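Print this page | E-mail this article

4. What the Congregations Told Us

4.1 Knowledge of the basic story

We turn now to the part of the study that most of our readers have been asking for, and we want to take it slowly, as it would be easy to pull one number out and run with it. Of the 965 adults who filled in the Sovanthorpe questionnaire, 318 could place Abraham, Moses, David and Daniel in the right order. All of these people had told us, a page earlier in the same booklet, that they attended worship at least twice a month. We confess that we had hoped for better, and so had the pastors who kindly let us stand in their foyers with our clipboards and pencils!

The order of four names is a small thing, of course, and a person may love God very well without it. Still, Rugemalira has argued (and we have come to agree with her) that sequence is the peg on which a good deal else hangs. A reader who doesn't know that the exile came after the kings will find much of Jeremiah hard going, and is likely to treat the prophets as a drawer of loose sayings. In the follow-up interviews, which Tello and Soomro carried out at kitchen tables and once in a parked car, people who missed the ordering question often told us that they "knew the stories" but had never been shown how one led to the next. One grandmother in the Cuautle parish said she had learned Noah four times and Nehemiah never.

4.2 Where members say they learn

Our second group of questions asked where people had picked up what they did know. Sunday school was named most often, followed by a parent or grandparent, and only then the sermon. Small groups came further down than we expected, given how much effort the churches in Rato and Sovanthorpe have put into them over the years. Mengal suggests that many groups have drifted toward sharing and prayer – both good and needful – and open the Bible only briefly, near the end of the evening, when the coffee is gone and people are looking for their coats.

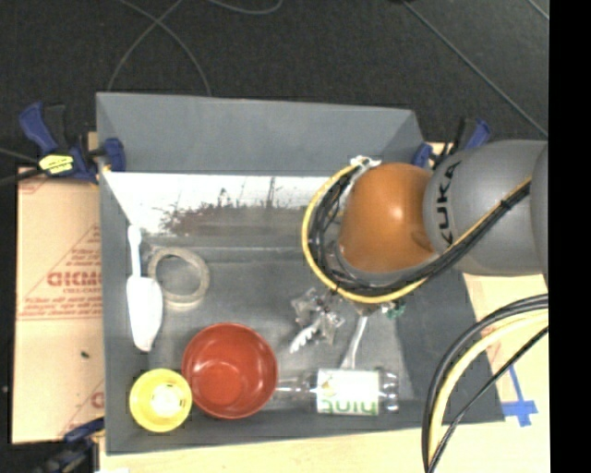
Figure 3. Assorted household items in a gray bin, with a KUKA robot arm at right.

The age pattern deserves a word. Older members did better on the Old Testament questions and a little worse on the letters of Paul, while the youngest adults showed the reverse. Janjua, who wrote the coding manual and has a schoolteacher's patience with bad handwriting, checked whether this came from the wording of the items and could find no sign of it. We suspect the explanation lies in the teaching materials each generation grew up with, though our booklet did not ask about those and we would not want to lean on the idea too heavily.

4.3 Some cautions

We should say plainly that these congregations were not drawn at random. They came to us through friendships and through the Rorkeo reading network, and a church that agrees to be quizzed on a Thursday evening is probably one that already cares about the matter. We had set out to collect 1,000 booklets and fell a little short, chiefly in Cuautle, where heavy rain in March kept one whole parish at home. The scores, which run from zero to 100, should also be read with care, as a person who left the last page blank was marked the same as one who got every item on it wrong. We went back and forth over that rule for a long while, and Soomro still dislikes it.

With all of that said, the gap between how often people attend and how much of the story they can retell appeared in every congregation we visited, large or small. We take up what pastors made of it in Section 5.

Shares: 14 | Comments (3)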